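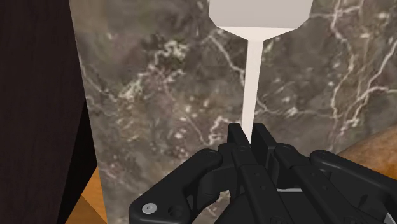 Rules for robots that work near food and people tend to get written in one of two ways, and I've sat through meetings on both. Either someone copies out a great thick safety standard meant for a car plant, or someone types up a page of common sense and hopes. Wing-sze Cheng has spent the past few years trying to find a third way, and she does most of it in simulated kitchens long before any motor is switched on. Take a spatula. Held upright in a pair of black fingers against a marble wall, handle end down in the grip and the broad blade up in the air, it looks about as harmless as a thing can look. Wing-sze has four pages on it.

"Four and a bit," she says, when I bring this up. "The bit is about which end you hold."

We're in the upstairs room at Cilteck, where she runs the small group that writes the house rules for kitchen handling. I'd come to talk about the new edition of their practice guide, which went out to partners in January and has been argued over ever since. I had a list of questions. We got through perhaps half of them, because Wing-sze likes a tangent and (I admit it) so do I.

I started with the obvious one. Why write rules for a simulation at all? You can't burn anyone in there. You can't chip the worktop.

"That's what everybody says, and it's why people get sloppy," she tells me. "You get a grip in the simulator that would never pass on a real bench, and it works, so it stays. Then six months later it's in the real arm and someone asks who approved it. Well, no one did. It just wandered in."

So the first rule in the guide, and the one she'd keep if she had to bin all the others, is that a simulated task is reviewed against the same sheet as a real one. Same grip limits, same speed limits near a person, same list of things the arm must not do with a tool in its fingers. If a rule can't be tested in the simulator, the sheet says so in plain words and the box stays open until someone has tried it on hardware.

I asked how many open boxes there are at the moment. She laughed and went to look. The current set holds 2,247 reviewed runs, and 30 of the rules still have something outstanding against them. "Mostly wet things," she said. "We're not good at wet things yet."

Back to the spatula, though, because I wanted to know what could fill four pages. A fair amount of it is about reach. Once a gripper has hold of a long tool, the robot is longer than it was a moment ago, and an awful lot of software doesn't know that. The arm keeps itself clear of the wall and the cupboards perfectly well, and the blade on the end goes straight into both. Under the Cilteck rules the tool counts as part of the robot from the moment the fingers close. The clearance zone has to grow with it, and it has to be in place before the arm is allowed to lift.

"People think I'm being fussy about walls," Wing-sze says. "I don't care about the wall! I care that if it can't keep off a wall, which never moves, then it's got no business near my elbow."

Then there's the grip itself. The guide wants the fingers on the handle and nowhere else, well away from any part that touches food. It wants a check that the tool hasn't turned in the fingers, done after the lift and again before use. Thin straight handles are the worst for this, she says. They feel secure and then they roll. There was a long quarrel over whether one check would do, and I gather it got a bit heated.

The man on the other side of that quarrel was Pantelis Liapis, who joined us halfway through with a plate of biscuits. He looks after testing at Hisoseo, one of the partners that has to live with whatever the guide says, and he'd come over for the day.

"I still think two is too many," he said, sitting down. "Every check is time. You add a second here and a second there, and the thing that was supposed to help in the kitchen is standing about thinking while the eggs go hard."

Wing-sze pointed out that he had signed it off. He said he had signed it off under protest, and that there was an email. They were both enjoying themselves. But I think it's a real question, and I pushed them on it, as plenty of readers here will be on Pantelis's side. Good practice that slows a machine down too much gets quietly switched off by the people using it, and then you've got no practice at all.

What they settled on is a kind of ladder. A new tool gets both checks every time. After it has gone through a full set of runs with no slips, the second check may be dropped for that tool, that handle shape and that gripper, all three together. Change any one of them and you're back at the bottom. Pantelis thinks the bar for dropping it is set too high. Wing-sze thinks it's a touch low. I took that as a decent sign.

I wanted to hear about backgrounds too, because it's a part of the guide I hadn't seen anywhere else. There's a whole section on surfaces. A review set isn't allowed to use one tidy plain wall throughout; it has to include busy stone with veins running all over it, dark wood, pale tools in front of mottled patches and so on.

"That one's Su-chen's," Wing-sze said. "Su-chen Yau. She was reading through the failures and noticed we'd passed a whole batch where everything was in front of plain grey. Lovely results. Useless. Real people have marble, or they have something that wants to be marble."

The rule now is that no more than 10 runs in a row may share the same background, and the reviewer has to write down which surfaces were used. Pantelis, for the record, has no complaints about this one. He says it caught two problems at Hisoseo in the first week, though he wouldn't tell me what they were — I did try.

The part of the guide I'd most like other firms to pinch is also the dullest. It's the stop sheet. For each task there's one side of paper that says what the arm does with the tool when somebody presses stop. Does it hold on? Does it let go? For a spatula the answer is hold, stay put and don't swing back to a home position. For other things it may be different, and the guide makes you say so, tool by tool, with a name signed underneath.

"A person's name," Wing-sze said. "I won't take a department. We had one come in signed by 'Engineering' and I sent it back."

I asked whether any of it would have to change as the machines get better. She thought the checks would, and probably quite soon. The stop sheet she'd keep. Pantelis said he'd like the whole thing to be shorter, and she said he was welcome to come and shorten it, and he took another biscuit.

We finished with what's next. A second set of tasks is being put together with the people at Sedau, and it'll cover handing a tool over to a person, which the present guide simply forbids. Wing-sze is nervous about it. Letting go at the right moment is hard to write down, she says, as most of us couldn't explain how we do it ourselves. She made me pass her a pen three times across the table to prove the point, and by the third go I'd got so self-conscious that I dropped it.

The draft handover rules will go round for comments before anything is fixed. If you want to be on the list, write to Wing-sze's group at Cilteck and say what sort of gripper you use. She does read the replies, and she'll very likely argue with yours.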